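Two-arm laundry build in the shop: worth going on?

Topic started by oratile_vw

Posted 2026-05-15

Both arms are finally running off the one controller. Goal is still the same as in February: pick a piece of clothing off the table, find the other end, fold it. I've put 150 tries into the log. Towels are fine. Anything with a waistband or a cuff is a mess. Before I spend more on this, does anyone think pinch grippers are the right tool?

landance_lou
No. I said so in February and I'll say it again. You're trying to fold cloth with pliers. Two flat rollers would beat it for a tenth of the work.

Ebuka A.
Rollers can't find a corner in a heap, Lou. Pinching is okay. My guess is the rubbed-down tips. Mine got rough at the ends and started dragging on knit.

landance_lou
So now he's buying finger tips every few months to fold a shirt he could fold in 5 seconds by hand. What's the total on this thing so far?

oratile_vw
653 in parts, not counting the table. And I know it's slower than me. I don't care about slower, I care that it grabs the ribbed part and then has no idea what it's holding.

Yolandi S.
That's a software problem and I doubt new tips will touch it. Does the wrist camera see anything useful once the cloth is up? On mine the raised part blocks nearly everything and the second arm goes in half blind.

oratile_vw
Sometimes it does. Depends how the cloth hangs.

Ebuka A.
I still say tips first. Cheap to rule out.

Yolandi S.
Cheap, sure — but then you've changed two things and you won't know which one helped. Leave the hardware alone for a week and post a wrist view with the band in the grip so we can argue over something real.

landance_lou
Seconded, and I don't expect it to change my mind.

oratile_vw
Okay, hardware stays as it is. Wrist view attached.
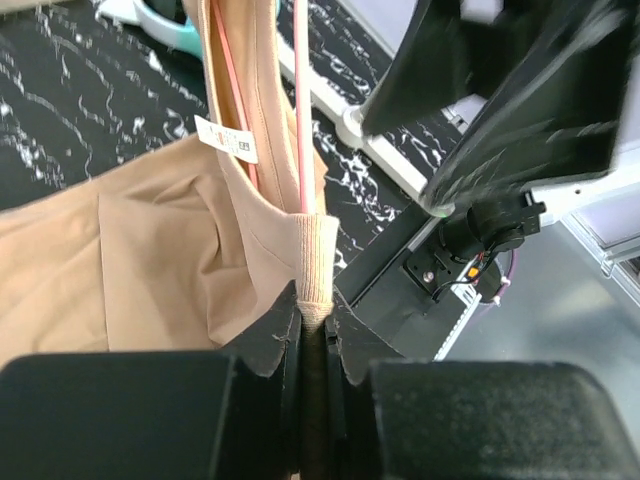 Wrist camera, ribbed band in the grip, second gripper at upper right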